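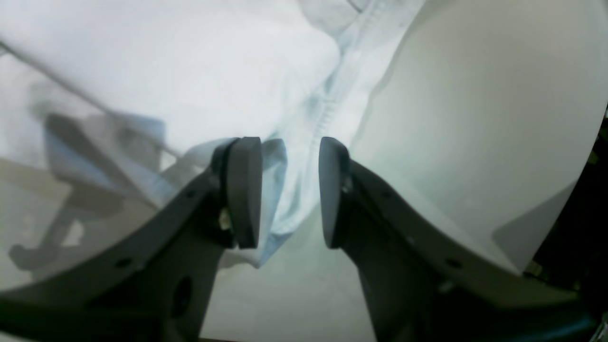
Light blue one together with white fabric

Topic: Light blue with white, one wash or two?

rieger77
My light blue things are always a small pile, so I wait two weeks until there is enough for a machine. Can I wash them with the white ones? My washer is from 2006 and has only one short program, at 30 degrees.

Sieglinde Steinbach
I do it since many years. If the blue one was washed alone three or four times, it does not give color anymore. I take 40 degrees and never had a problem.

pludon48
I do not agree, sorry. The white does not become blue in one day, but after one winter it is gray. Put an old white shirt beside a new one and you will see it. I make two piles and for the small one I use half of the powder.

Sieglinde Steinbach
Gray comes also from too much powder and from a too full drum. My pillow cases are with the light blue shirts every time and they are still white.

zastetti
Make the test first: wet a corner inside the hem, press it with a white cloth and iron over it. If the cloth stays clean, wash together. With new cotton I would still wait.

rieger77
Thank you all. I did the test at the hem and the cloth has stayed white. I will try it at 30 with the older towels first, the good sheets can wait until February.

pludon48
Please write then how the towels look.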